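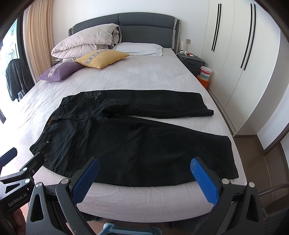
How should the jeans be folded for the drawer?
In half lengthwise, leg on leg, then in thirds from the hem up to the waistband.

Grillier Straight Jean, black
Sold by Rindton Workwear

Black denim with a tan leather label stitched at the waistband and a riveted coin pocket. A faded grey graphic is printed near the top.

Specifications
Style no.: 166
Closure: zip fly, one button
Front rise: medium
Leg: straight
Units per pack: 2
Carton quantity: 20

Care
Wash inside out with dark colors on a cold cycle. Do not bleach. Dry flat or on a line — tumble drying shortens the inseam. Iron on the reverse side only, and keep the iron off the print and the leather label.

Folding and storage
Close the zip and button. Lay the jeans flat on a bed or table and smooth the legs from the waistband down. Fold as stated above. The folded pair fits the Flirnent shallow drawer insert upright, waistband down. For hanging, use a clip hanger at the hems.

Availability
Stock at the Ogundipe Street warehouse: 1,038 pairs. The next delivery is due in September. Hemming is not offered on this style.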